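Sep 4, 2026

Workshop notebook, soap and dyeing bench

Well, the long-promised madder day has come and gone, and I want to get it down while my hands still smell of it. I had 455 g of wool yarn to dye, all of it the Zirkeck two-ply, which I do love for its bounce, although it drinks up dye faster at the ends of a skein than in the middle and always has. I tied the skeins in figure-of-eight loops this time, looser than in April, and I do think they took the colour more evenly for it.

The mordant bath went on first thing. Alum only, no cream of tartar, as we'd run down the tub and I hadn't the heart to open the new one for a pinch. I brought it up slowly to 90 degrees and then let it sit with the lid on while I ground the root. The Gorer mill makes a terrible racket but gives a lovely even powder if you feed it small pieces (and if you remember to tighten the collar, which I did, after the first handful!).

Madder doesn't like to be hurried or boiled. I kept the dye bath at 50 degrees for 3 hours, turning the yarn now and again with the long spoon, and I had a cup of tea beside me and the radio on low, so it was no hardship at all.
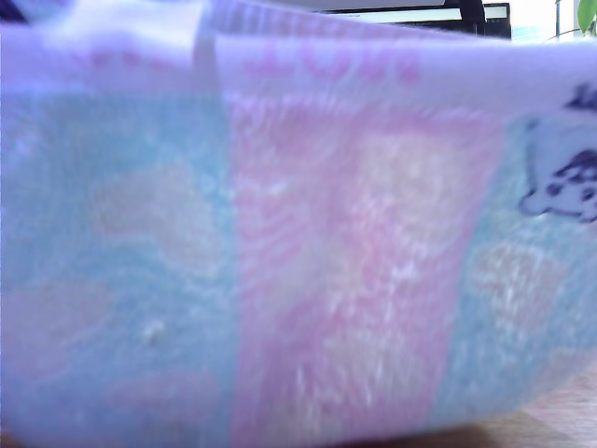 After that I let the skeins cool in the pot, and it was past supper before I lifted them out. The colour is a good warm brick, with a bit of orange in it where the light comes through. I'd hoped for something nearer to red, I'll admit, and I suspect our water. The Stergiou notes say a spoonful of chalk in soft water will push it along, and I had clean forgotten about that until I was rinsing. Next time, then.

I did save the bath. There was plenty left in it, so the odds and ends of cotton tape went in overnight, and I'll see what they look like once they've been washed. My guess is a dusty peach, and it would do very nicely for tying up the sample cards.

One grumble for whoever is next at the bench: the drain on the left-hand sink is slow again and wants clearing before anybody rinses a big batch. I've also moved the Tuviseo scales to the top shelf, out of the steam, with the spare battery tucked behind them.

Still to do: wash a short length from each skein with ordinary soap, tape another in the south window, and label the lot properly before I forget which is which.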